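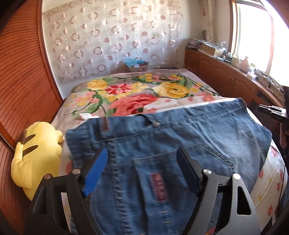 Nuvora Support Desk
Ticket subject: Nightly listing export rejected by Trendus marketplace connector
Customer: Heywood Consignment
Opened: September 2021
Priority: Normal, raised to High on second contact
Assigned to: Shamim Shaikh
Status: Closed

Reported problem
The customer states that the nightly export of clothing listings from Nuvora Inventory to the Trendus storefront finishes with the message "Completed with errors." Listings entered before the last update continue to appear for sale. Listings entered after the update are missing from the storefront, although they are shown as Published in the inventory screen. The customer has restarted the connector twice and has signed out and back in on the office computer. Neither step changed the result.

Entry 1, S. Shaikh
Connector log received from Razia Siddiqui at Heywood. The most recent export contained 1,676 listings, of which 405 were rejected. The log gives the same code, FIELD_INVALID, for every rejected listing and does not name the field. The customer was asked to leave the rejected listings unedited so that the original values could be examined.

Entry 2, S. Shaikh
Account permissions and the storefront key were checked and are valid. A manual export of one listing from the Shoes category was accepted. A manual export of one listing from the Denim category was rejected. Storage limits were ruled out. The customer asked whether the length of the item title could be the cause. Titles on the rejected listings are within the limit.

Entry 3, R. Siddiqui (by web form)
We have now had two consignors ask why their items are not for sale. Please advise whether we should enter the listings by hand in the storefront. We would prefer not to, as the sale price would then have to be copied back for the payout statement. We also note that the export took around 20 minutes last night and normally takes much less.

Entry 4, S. Shaikh
Please do not enter listings by hand. Items created directly in the storefront will not carry a consignor number and cannot be matched to a payout later. The longer run time is expected while rejections are present, as the connector retries each one before moving on. Detailed logging has been switched on for the next export.
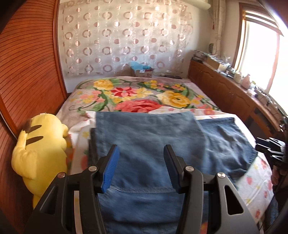 Entry 5, S. Shaikh
Detailed logging identifies the Color field as the source of 295 of the rejections. The update changed this field from a single choice to a multiple choice — the storefront still accepts one value only. Staff at Heywood have been using the new option as intended, and it suits the stock. On a pair of blue jeans folded flat, the washed-out leg can be several shades lighter than the back panel with the pocket, and a buyer may reasonably want both recorded. The connector joins the two values with a semicolon, and the storefront refuses the result. The remaining rejections come from the Inseam field, where a blank is now being sent as the word "none."

Entry 6, S. Shaikh
Workaround provided to the customer:
Open Settings, then Connectors, then Field Mapping.
Set Color to "First value only."
Set Inseam to "Skip if blank."
Save, and run the export once from the Actions menu. Do not run it again while the progress bar is showing.
Second and later colors may be typed in the Description field in the meantime. They will be searchable there but will not appear in the storefront's color filter.

Entry 7, R. Siddiqui (by web form)
Settings changed as instructed. The export finished without errors and the denim listings are showing. One coat appears twice. Please confirm whether we may delete the second copy.

Entry 8, S. Shaikh
The duplicate carries no consignor number and appears to have been created in the storefront directly. It may be deleted there. Please do not delete it from the inventory screen, as this would remove the original listing too.

Resolution
Cause confirmed as a mismatch between the updated field types and the Trendus connector. Defect report filed with the Dulari connector team, who maintain the mapping module. A permanent correction is planned for the December release. The customer should keep the "First value only" setting until that release is installed, and may then return Color to "All values." Ticket closed with the customer's agreement.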